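From: Brock Carrier
To: Wumberg soup list
Subject: Re: Keeping congee from catching on the bottom

Katalin Takács wrote:

> I tried the Srisuk rice in my usual pot last night and it
> caught again, even on the smallest ring. Is it the rice or
> the pot? I also wondered if you rinse it first. The packet
> says no, my mother always said yes.

Katalin,

I would look at the pot first. A thin base has a hot spot over the flame, and once the starch settles there it sticks whatever rice you use. I had the same trouble until I moved to the heavy Flultia pan.

As for rinsing, I do it once and no more. If you rinse until the water runs clear you lose the starch that thickens the thing. 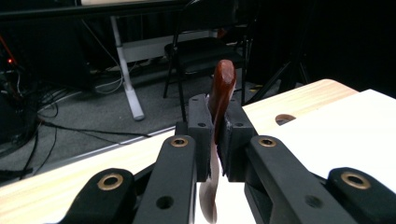 Utensil handle, upright.

My method for one cup of rice is as follows. Bring the water to the boil before the rice goes in, then stir without stopping for the first 7 minutes. After that turn it right down, put the lid on slightly open, and go back every 15 minutes to scrape along the bottom. Mine is ready after an hour and a half, though I have left it for two.
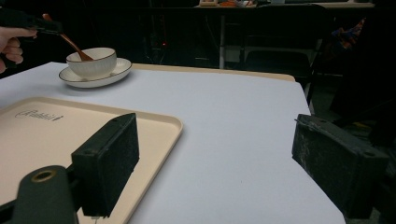

Wooden spoon, white bowl and saucer.

Salt goes in at the end. I used to put it in at the start and found I was always over, as the pot boils down more than you expect. Ginger can go in early, cut thick so you can fish it out.
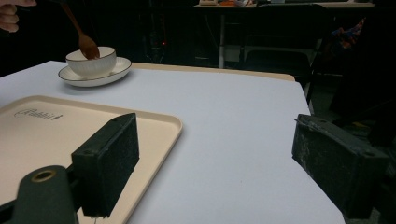
If it does catch, don't scrape. Take it off the heat, pour what will pour into a clean pan and leave the rest behind. The burnt taste stays mostly in the layer that is stuck.

Suren asked in December about freezing. It works, but it comes out grainy and needs a splash of hot water and a good beating before it looks right again. 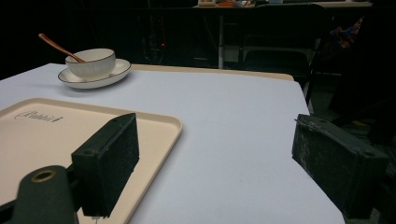
The other thing is how fast it thickens once it is off the stove. Stop cooking when it still looks a little too thin - by the time it reaches the table it will have set up. I serve it in small bowls for that reason, each on a saucer like the white one with the dark line round the rim, and keep the pot covered for second helpings. Leftovers go in the fridge as soon as they have cooled.

Let me know how the next pot goes.

Brock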